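Simulation trials: notice of a grasping fault

17 April update from the Drustdale laboratory

The Movus household programme has suspended its simulated kitchen trials following a recurring fault in the grasping routine. The fault was recorded in 4 of the 200 runs completed for the Gesberg study. On each occasion the control software reported an object as held when the fingers had closed on nothing, and the arm then carried on to the next step of the task.

No physical equipment was involved and no member of staff was at risk. The same software is, however, due to be installed on the Lopes test platform in October, and the matter has therefore been entered in the safety register as a category 3 event.

Nkechi Eze, who leads the review, has asked all teams to stop using the current grasp check until a corrected version is issued. Logs from affected runs must be kept for 365 days. Teams that have seen similar behaviour, including in tasks outside the kitchen set, are requested to report it to the review group in writing.

A further notice will be issued when trials resume.
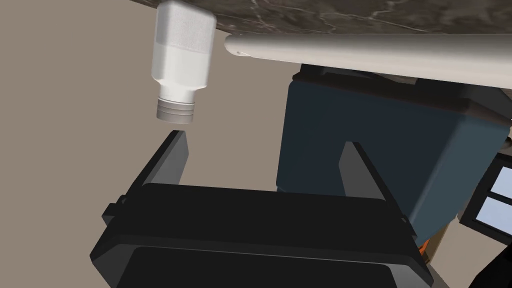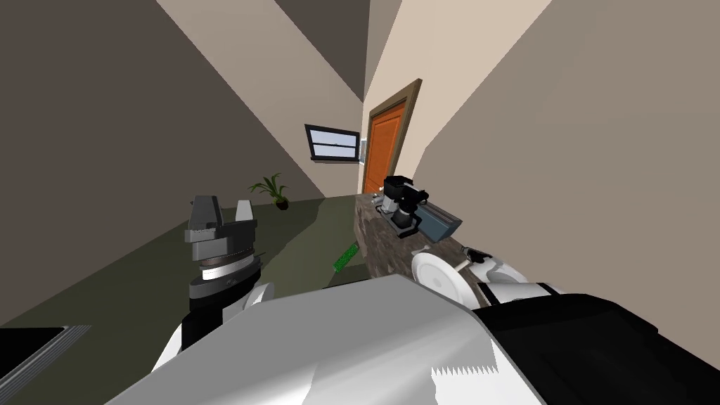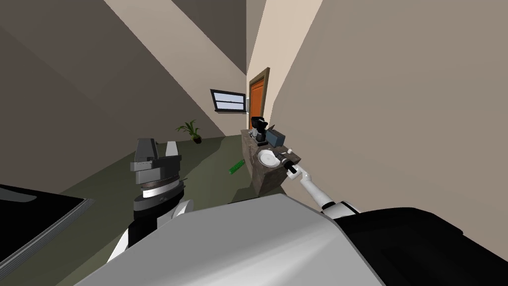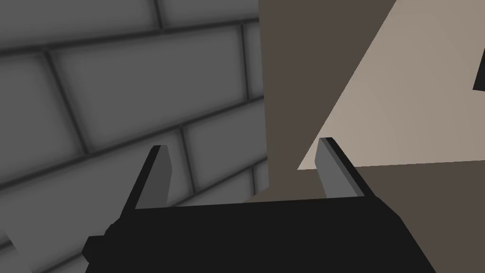 Views from the simulated household trials, Drustdale.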